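About Avholm

We make driving games for phones and PC. Small studio, long roads, slow vehicles mostly.

Who we are

Avholm started with one game and one map. The map was a coast road with a tunnel in it and you drove a bread van. That was Skadora. People kept asking for a longer road so we made the road longer, then we added a second van, then buses, and at some point it was a job.

Yayra Appiah runs the studio and still does most of the handling work herself — suspension, tire grip, how the thing leans when you take a roundabout too fast. If a truck feels wrong, write to her. She reads all of it, usualy before breakfast.

The rest of us do maps, sound, menus, translation, the shop pages and whatever broke overnight.

Our games

Skadora. The first one. Coast road, vans and small trucks, rain that builds up over a trip. Still gets updates. The old save files work in the new version, just copy the folder over before you launch.

Varma. Winter driving. 726 kilometers of road in the full map, with fuel stops, two ferry crossings and a mountain pass that closes at night. Snow chains are under Garage, not Inventory (yes we get mail on this). Manual gearbox is recommended, automatic is fine.

Flindeck. Bus game, in early access. Timetables, ticket machine, doors, kneeling suspension. 90 stops on the city map so far. The airport line is in but the airport itself is only half done, so you turn around at a fence. October for the rest, if the terminal interior goes ok.

How we work

Roads first. We lay out the whole route and drive it in a gray box with wheels before there is one tree on it. If it's dull in the gray box it gets re-drawn. The first pass in Varma was redrawn a lot.

Engine sounds are recorded from outside, inside and under the hood, then mixed by hand. Gear ratios come from the service manuals where we can find them. Where we can't, we guess and a player who drove one for a living corrects us. 569 fixes in the last big patch and plenty of those came straight from the forum.

No ads in any of our games. Paid maps are one price, you keep them.

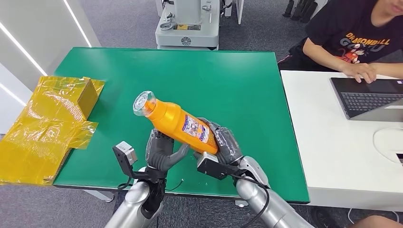

Mods and wheels

Mods are welcome in Skadora and Varma. Flindeck not yet, the file format keeps changing and we'd only break your work. The editor is a seperate download — there are 3968 road pieces in it, so use the search box.

Wheels, pedals and shifters work on PC. Set your rotation in the driver software first, then in the game. Phone players can use tilt, buttons or a Bluetooth pad.

Jobs

Looking for one map artist, remote ok. Send a road you made, any game, any engine. No cover letter needed. Testers for the phone builds also wanted, older phones especially.

Contact

Support, bugs, lost purchases: the form on the Help page. Put the game name and version number in the first line please.
Press and video makers: you can record and monetize all our games, no need to ask. Keys on request.
School and museum licenses: same form, pick Other.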